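Home / Magazine / Regions

The valley that kept its school
By Boris Matić

Zarkisitz sits at the end of a road that was gravel until two summers ago. Seven switchbacks, one bridge, then the town hall with its green roof. I got there just after 6 a.m. and the bakery was already out of bread.

The district is marking its anniversary this August. Speeches, a parade, the usual bunting. But what people wanted to talk about was the school, and the language taught in it.

For a long time the provincial office wanted it shut. Too few kids, too far up, too expensive to heat. Pupils would go down to Burncombe on the bus and be taught in the state language only. The plan was signed. Then the new autonomy statute came in and the district got its own education budget, a small one, and used nearly all of it to keep the doors open.

"They told us we were sentimental," said Ilir Vukčević, the district head. "Fine. We were sentimental and we had a budget."

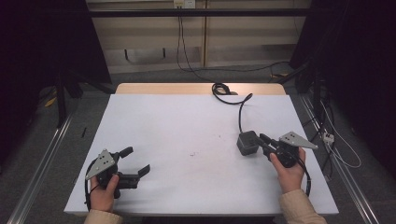 Two languages, one timetable

Over 200 children are enrolled now. Mornings in the valley language, afternoons in the state one, math in whichever the teacher is stronger in. Messy. Parents argue about it at every meeting and some would still prefer Burncombe, where the exam scores are better. Vukčević doesn't dispute the scores.

Textbooks were the hard part. There weren't any past third grade. Bujar Bošković taught from photocopies for years, then sat down with two retired colleagues and wrote a reader. Folk tales, a chapter on sheep law, a long poem about a flood that the kids apparently hate. The province took eleven months to approve it and sent it back once over a map.

The map shows the old village names. That's still a sore point. The compromise was both names, same size type, and even so one councilor down in the capital called it a provocation.

What the money doesn't cover

The temple roof, for one. Zlatko Popescu has been asking for repairs since before the statute and showed me teh buckets. Culture funds go through the province, not the district, and the application runs to 3 separate offices. He has a folder. He has read me most of it.

The statute comes up for review next year. Vukčević expects to keep the school budget and lose something else, he won't say what. Bošković is working on a fourth grade reader and says the flood poem stays in.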